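Reading the room: speaker notes
Iulian Marinescu
Bisdale Public Library, evening talk, 45 minutes plus questions

Opening

Thank the library for the room. Say who I am: I repaired and refinished furniture for most of my working life, first in Atmont and then in Bisdale. Tonight is about wood moving, and why tables and doors and cutting boards behave the way they do through the year.

Ask who has a door that sticks in summer. Wait for hands. Ask who has planed that door down and then had a draft in January. Usually fewer hands, and some laughing.

The main point of the talk, said early in case people have to leave: wood takes in moisture from the air and gives it back for as long as it exists. A finish slows this down. It does not stop it. Everything else tonight comes from that.

Part one: what moves and what doesn't

Hold up the bundle of drinking straws with the rubber band around it. Wood is built something like this. Long tubes running up the tree. When the walls of the tubes take on water they get fatter, but they hardly get longer.

So a board changes in width and thickness. Its length stays close enough to the same that a furniture maker can ignore it.

Pass the straws around. Start them on the left side so they come back to me by the end of part two.

Flat-sawn boards move more across their width than quarter-sawn boards. Draw the end of a log on the flip chart and show both cuts. Keep it short. Last time I spent ten minutes on the drawing and had to skip the section on tabletops, which was what people had come for.

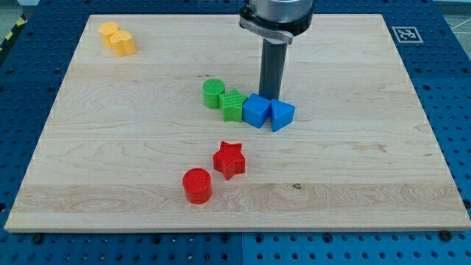 Maple moves a fair amount. People expect a hard wood to be a steady wood, and hardness has very little to do with it. Mahogany is softer than maple and a good deal calmer. Teak is calmer still. If someone asks about beech, say it is one of the worst and leave it there.

Part two: the Lungu table

Tell the story of the Lungu table. Family dining table, solid top, six feet long. A relative had fixed the top to the frame with screws and glue on all four sides, very neatly. It went from a damp farmhouse to an apartment with forced-air heat. By February the top had split from one end almost to the middle.

The repair bill was $543. Most of that was labor, getting the old glue off without doing more damage. The hardware that would have prevented it was a bag of figure-eight fasteners that cost less than lunch.

Show the fastener. Show how it swivels. Mention wooden buttons in a groove as the older way of doing the same job.

Collect the straws.

Part three: humidity at home

Most homes with central heating get very dry in winter. The furnace is not removing water. Warm air can hold more moisture than cold air, so when outdoor air comes in and is heated, its relative humidity drops.

Advice to give:
Buy a cheap humidity gauge and put it near the furniture you care about.
Aim for somewhere between 35 and 50 percent if you can.
Keep good pieces away from heat registers and out of direct sun.
Don't store a tabletop flat on a concrete floor. The two faces take on moisture at different rates and it will cup.

If there is time, the Cisora chairs. A set for a church hall, loose every winter and tight every summer. They were reglued three times before anyone asked me about the heating. Skip if past 7:40.

Part four: cutting boards

This always gets the most questions, so leave ten minutes.

Wash both sides, even if only one was used. Stand it on edge to dry. Never soak it, never put it in the dishwasher. Food-grade mineral oil, both faces and the edges, and more on the end grain, where it drinks the most. Wipe off the extra the next morning.

A board with a slight cup can often be saved. Lay it hollow side down on a damp towel overnight, then stand it up to dry slowly. Don't promise this will work. It sometimes comes back.

Questions I usually get

Olive oil? No, it goes rancid.
Does polish feed the wood? No. It makes it shine.
Can a split top be glued? Often, if the crack is clean and the cause is fixed first.
Will I look at your table? Yes, leave a phone number on the sheet by the door.

Return the flip chart to the front desk.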